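Datenblatt: Sammlung Haushaltsgegenstände auf Steinoberflächen, Teilbestand Kehren und Aufnehmen

Herausgebende Stelle: Arbeitsstelle Haushaltsgegenstände, Trumdale
Interne Kurzbezeichnung: Plundum
Stand: Juli

1. Gegenstand der Sammlung

Der vorliegende Teilbestand umfasst Bildmaterial zu kleinen Haushaltsgegenständen, die auf einer dunklen, geäderten Fläche abgelegt, aufgenommen und umgeräumt werden. Im Mittelpunkt stehen Kehrschaufeln, Schüsseln und vergleichbares Gerät, wie es in Küche und Hauswirtschaftsraum gebraucht wird. Der Teilbestand enthält 2,000 Aufnahmen (Schreibweise gemäß Zählliste; Komma als Tausendertrennzeichen) in 80 Sequenzen. Jeder Sequenz ist genau eine Aufräumaufgabe zugeordnet.

Die Sammlung wird von der Arbeitsstelle in Trumdale geführt. Die sprachliche Beschreibung der Aufgaben wurde gemeinsam mit dem Büro Wirklow erarbeitet, die Prüfung der Bezeichnungen lag bei Shiferaw.

2. Umgebung

Als Untergrund dient durchgehend eine dunkelbraune Fläche in Marmoroptik mit hellen Adern. Die umgebenden Wände sind schwarz tapeziert und mit weißen Blattranken bedruckt; an der Rückwand ist das Muster kleiner als an den Seitenwänden. Untergrund und Wandmuster wurden bewusst nicht neutral gewählt. Wer ausschließlich mit einfarbigen Hintergründen arbeitet, wird den Teilbestand als anspruchsvoll empfinden, insbesondere bei dunklen Gegenständen mit glänzender Oberfläche.

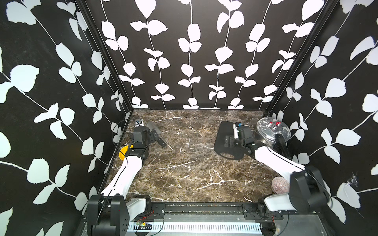

Die Gegenstände werden vor jeder Sequenz neu verteilt. Eine feste Anordnung ist nicht vorgesehen, auch Teilverdeckungen sind zulässig. Gegenstände, die am Rand der Fläche liegen, gelten als Bestandteil der Sequenz und sind in der Gegenstandsliste zu führen, selbst wenn sie für die Aufgabe keine Rolle spielen.

3. Bezeichnung der Gegenstände

Maßgeblich ist die Bezeichnung, die im Haushalt üblich ist. Handelsnamen werden nicht verwendet. Ist ein Gegenstand nicht sicher zu bestimmen, so ist der allgemeinere Begriff einzutragen, zum Beispiel „Schaufel“ an Stelle von „Kehrschaufel“ oder „Gefäß“ an Stelle von „Schüssel“. Farbangaben beschränken sich auf die Grundfarbe. Abstufungen wie „anthrazit“ oder „cremeweiß“ haben in früheren Fassungen zu uneinheitlichen Einträgen geführt und werden nicht mehr vergeben.

Für Schüsseln gilt zusätzlich:
Das Material wird nur eingetragen, wenn es auf der Aufnahme erkennbar ist.
Angeschnittene Schüsseln erhalten den Vermerk „teilweise“.
Der Inhalt wird nicht vermutet. Ist er nicht sichtbar, bleibt das Feld leer.

Für Schaufeln wird neben der Farbe die Richtung der Aufnahmekante angegeben. Der Stiel wird als Teil der Schaufel behandelt und erhält keinen eigenen Eintrag, auch dann nicht, wenn er sich farblich abhebt.

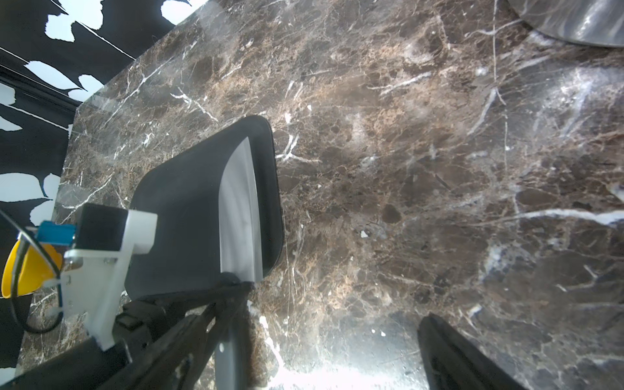
Arbeitsstelle Haushaltsgegenstände, Trumdale
Redaktion und Bestandspflege

4. Spiegelungen und Schatten

Glänzende Flächen führen zu hellen Reflexstreifen, die bei schwarzen Kehrschaufeln große Teile der Innenfläche überdecken können. Ein solcher Streifen ist kein Merkmal des Gegenstands. Als Farbe ist weiterhin „schwarz“ einzutragen. Gleiches gilt für Metallschüsseln, deren Wandung die Umgebung wiedergibt. Schatten auf dem Untergrund werden beim Umriss nicht berücksichtigt.

Die hellen Adern des Untergrunds wurden in der ersten Durchsicht vereinzelt als Fäden oder Krümel erfasst. Die betroffenen Einträge sind berichtigt. Sollten weitere Fälle auffallen, wird um Mitteilung unter Angabe der Sequenznummer gebeten.

5. Aufgabenbeschreibungen

Die Aufgaben sind als kurze Anweisungssätze formuliert, etwa „Schaufel aufnehmen“ oder „Schüssel an den Rand stellen“. Es bestehen 12 Satzmuster. Jede Beschreibung nennt den Gegenstand und die Handlung, eine Zielposition nur dann, wenn sie für die Aufgabe erforderlich ist. Ob eine Aufgabe abgeschlossen wurde, ist dem Sequenzprotokoll zu entnehmen und darf nicht aus einer Einzelaufnahme abgeleitet werden.

6. Bekannte Einschränkungen

Der Teilbestand bildet einen einzigen Untergrund ab. Aussagen über helle oder textile Oberflächen sind auf dieser Grundlage nicht möglich. Besen und Handfeger sind nur in wenigen Sequenzen vertreten. In 2 Sequenzen fehlt die Gegenstandsliste; sie sind im Verzeichnis gekennzeichnet und sollten bei Auswertungen zur Häufigkeit ausgeschlossen werden.

7. Nutzung und Weitergabe

Die Nutzung für Forschung und Lehre ist gestattet. Bei Veröffentlichungen ist die Kurzbezeichnung Plundum zusammen mit dem Stand des Datenblatts anzugeben. Veränderte Fassungen der Gegenstandslisten sind als solche zu kennzeichnen. Eine Weitergabe einzelner Sequenzen ohne dieses Datenblatt ist nicht vorgesehen.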